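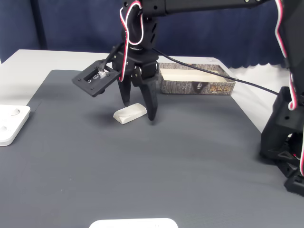

What should be done before the gripper is closed for the first time?

Run the homing routine from the Alto menu and wait for the ready tone.

## 4.2 Setting the gripper height

1. Clamp the base to the bench and switch on the controller.
2. Put the test block on the mat within reach of the arm.
3. Select **Jog > Z** and lower the fingers slowly. Stop short of the mat.
4. Enter 1416 as the starting height value and press **Store**.
5. Open the fingers fully. The jaw value should read 2721.

**Caution:** Keep hands clear of the jaws while the servos are powered.

**Note:** Units from the Pirncombe workshop ship with a starting height of 1238. Change it at step 4.
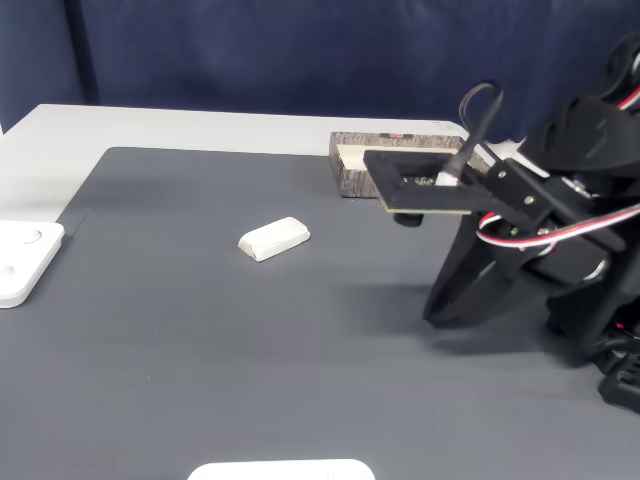 Can the height be set with the camera plate still attached?

Leave it on, as its weight affects the stored value. If you take it off later, repeat steps 3 to 5.

6. Check that the servo wires have slack at full travel in every direction.
7. Save the profile under a new name. Do not overwrite the factory profile.

If error 772 comes up, power off, reseat the wrist plug and start again from step 1. For replacement leads, ask for Ebony Costigan in parts.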